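Kitchen Help > Counters and Surfaces > Cleaning and Care

Last updated: January

Dull spots on light marble counter next to the toaster

Bereket Ayele
We moved into a place with a white marble counter with gray veins. I am not sure if it is real stone or one of the look-alikes. The old tenants left no paperwork. There are dull rings near the sink that I can feel with a fingernail, and a rough patch where I make breakfast. I have tried dish soap and a spray cleaner called Wonix. Neither did anything to the rings. The landlord says the counter was put in 11 years ago by Farkas and has never been sealed. Should I seal it now, or deal with the rings first?

Ernő Vincze
Rings first. If you seal over them they stay.

If you can feel them, they are probably etching. Acid does that to real marble: lemon, vinegar, wine, some bathroom cleaners. Check the label on the spray. Put one drop of vinegar in a hidden corner, wait a minute and wipe. A dull mark means it is real marble. If nothing changes, it is most likely quartz or laminate and does not need sealer at all.

Same kind of counter, with the usual breakfast things on it:
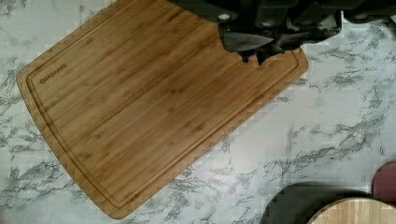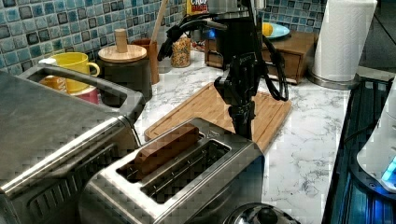
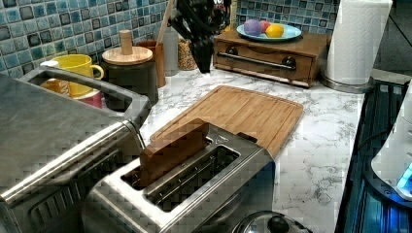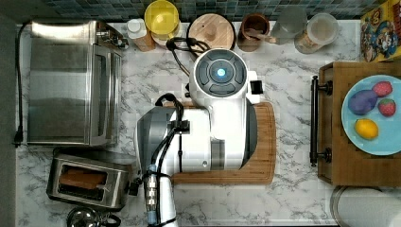
For light etching, use a marble polishing powder. I used Derker, the 20 dollar tub, with a damp white cloth. Work in small circles, rinse, and let it dry overnight before you judge it. Deep rings need a stone person with diamond pads. Do not use steel wool.

The rough patch by the toaster may just be baked-on crumbs and butter. Try a plastic scraper held flat.

Seal after all that. Wipe it on, leave it 12 minutes or whatever the can says, and buff off every bit. Keep water off it overnight.

Máté Hegedűs
just use baking soda, works on everything. my aunt's counter is laminate and it came up fine

Comments

Levente Gál: Baking soda paste is for stains. It won't fix etching.

Kristóf Juhász: Zasten sealer here, 96 dollars for the big can and I still have most of it. Get the small one.

Bereket Ayele: Vinegar left a mark, so it's marble. Ordered the powder.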